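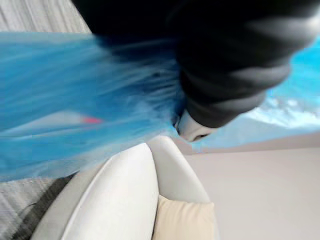
Every spring I get the same question from readers: is this the year to buy a folding phone? My answer in May is the answer I gave last time. Not yet, and the reason is the repair bill.

I carried a Raletura fold for most of a year. I liked it. The inner screen is good for maps and for reading long email, and the outer one is wide enough to type on without hitting the wrong letters. Then a line of dead pixels showed up along the crease. The phone was 12 months and 2 weeks old, so the warranty was no help. The shop quoted me more than half of what I paid for the phone.

Vernon Poirier has fixed phones in my town for a long time, and he told me he won't open a folding model anymore. The parts come as one unit: screen, hinge and frame glued together. If any piece fails, you buy all of it. He can replace the glass on a regular phone over lunch. With a fold he has to send it out, and he can't tell the customer when it will come back.

The companies know this is a problem. Trudeo talks about its hinge being tested for 3,000 folds a day in a lab. That sounds like a lot, and I don't doubt the machine did it. But a lab doesn't have sand in it, or pocket lint, or a kid who opens the thing backward.
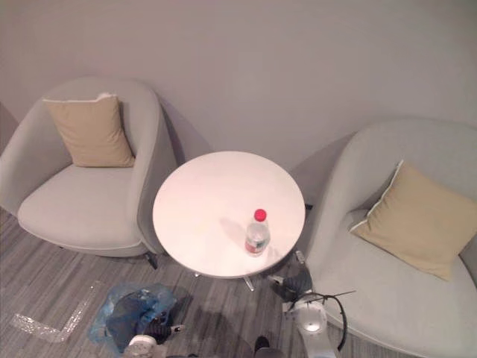

What I want from a phone maker is dull. Sell the hinge as a separate part. Put the price of a new inner screen on the product page, next to the price of the phone. Cover the crease for three years. Pelletier already does the second one for its regular phones, and sales don't seem to have suffered.

Trevor Haworth, who writes a newsletter I read and often disagree with, says early buyers always pay extra and should stop complaining. That was a fair point when these phones were new. They're on their fifth or sixth version now, and they sit on the same shelf at the carrier store as everything else. The person buying one on a payment plan doesn't think of it as an experiment.

I've gone back to a flat phone, an Asier with 192 gigabytes of storage that I may never fill. I miss the big screen on the train. If someone brings out a fold that Vernon is willing to open, I'll take another look.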